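Lorkari opens orders for the Nundura hand-held gripper kit

Last updated: 24 December 2023

Lorkari has opened orders for Nundura, a hand-held gripper kit for teams who want to teach robots the ordinary work of a home. The kit is offered to university labs, small robotics firms and training schools in Australia and New Zealand. First deliveries are planned for May.

With Nundura, a person holds the gripper and does the task by hand, for example folding a towel or putting clothes in a pile. The recording of this work is later used to train a robot arm which carries the same type of fingers. The operator does not need to have a robot in the room, so the work can be done in a normal bedroom, kitchen or laundry.

The company began with cloth, as this was the request it received most often from its first customers. Cloth is difficult for a gripper. It changes its shape with every touch, and a thick towel behaves differently from a thin sheet. The soft finger pads can be replaced by the user in a few minutes, without special tools. Lorkari recommends practising first with one folded towel on a bed, before going on to larger items.

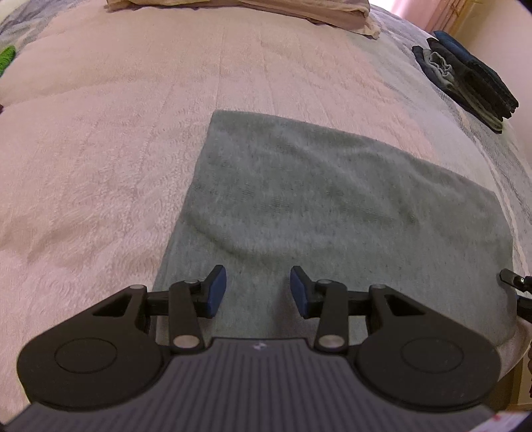
What is in the kit

Each kit contains 2 hand-held grippers, 12 spare finger pads, a charger, a carry case and a printed guide in plain English. The guide has 30 household tasks, arranged from easy to difficult, with advice on how to prepare the bed or table and how to hold the wrist. The software for checking the recordings is included for the first year. After this time the customer can continue with a yearly licence, or export all the files and use another program.

Tested by Trullbridge

Before the launch, the kit was used for five weeks by Trullbridge, a firm which develops equipment for aged care homes. Its operators asked for a lighter grip and a quieter closing movement, and both changes are in the version now on sale. They also reported that the hand becomes tired in long sessions. The guide now advises a rest after each 30 minutes of work.

Service and repairs

Repairs and calibration will be done by Vương, a workshop in Melbourne that already services measuring instruments for Lorkari. A customer with a faulty gripper will receive a replacement unit on loan while the repair is made.

Orders and requests for a demonstration can be sent through the Lorkari website. Prices are given on request, and schools can ask for the education rate.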